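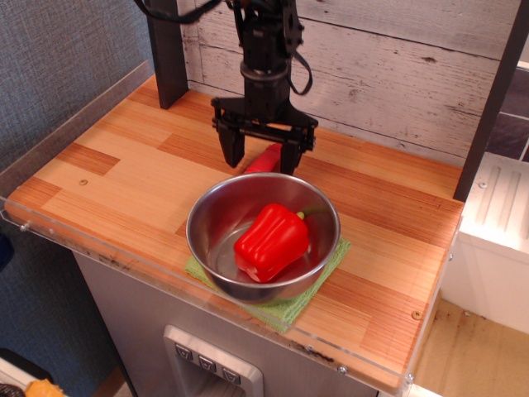
## Wood strip counter: cloth under the steel bowl, or bare?

**dehua_li** - 7/21/24
Light wood counter, strips in orange, tan and reddish brown. Prep setup is a round steel bowl with a rolled rim on a folded green microfiber towel, one red bell pepper in it. The towel stops the bowl sliding. Does it harm the finish? Mine was last oiled in May.

**Villads T**
Dry cloth, no. Damp cloth left overnight, yes. I got a gray patch 8 inches wide that way. Sanded at 112, then 200, re-oiled.

**huiling_ye**
> Sanded at 112

There is no 112 grit in the stores here. 120?

**Villads T**
120, yes. Typo.

**aruawai**
I disagree with the towel. It hangs over the front of the counter, so an apron can catch it. Fold it smaller or use a silicone ring.

**Ataberk**
A ring slips on fresh oil. Towel is fine - tuck the front edge under.

Separate point: I can see a screw head near the front right corner. Water sits around those. Wipe there first.

**dehua_li**
There is one on the left as well. Would wax seal them?

**Ataberk**
For around 3 months. Then repeat.

**aruawai**
Still prefer the ring.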